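Porora Amphitheater

The Porora Amphitheater is an open-air music venue set into a hillside above the small town of Porora, and for many people who grew up nearby it is simply "the Bowl." It seats 873 on curved stone benches, with a grassy bank behind them where families like to spread out their blankets long before the first band comes on.

History

The hillside was a quarry until the owners gave up on it, and the town, which had always wanted somewhere to dance in the summer, took it over and cut the first benches into the slope. The opening concert was given by the singer Hadiza Tamuno and her eight-piece band, who played well past the planned finish and were asked back every summer for the next six years. Guitarist Babatunde Obi recorded his live album Okonkwo at the venue, and listeners still write fondly of the crickets that can be heard between the songs.

A wooden roof was added over the stage after a very rainy season. It was designed by Mattes Schwerdtfeger, who kept it low so that the sound would carry up to the last row, 76 steps above the stage.

Events

The season opens in April with the Firner Weekend, a folk and country gathering that began with a handful of fiddlers and now fills both the benches and the bank. The 29 Apr 2023 concert, led by the songwriter Wumpini Owusu, sold out and ended with a long singalong that many regulars count among the happiest nights the old place has had.

Visiting

Shuttle buses run from Jukport on concert nights. Picnics are welcome, and small bags may be brought inside. 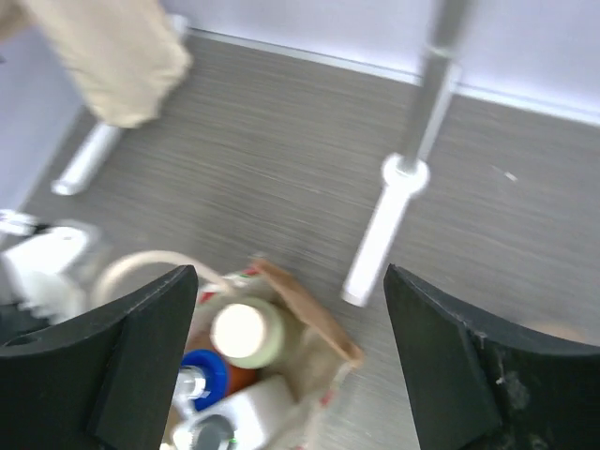
An open paper bag with a folded brown rim.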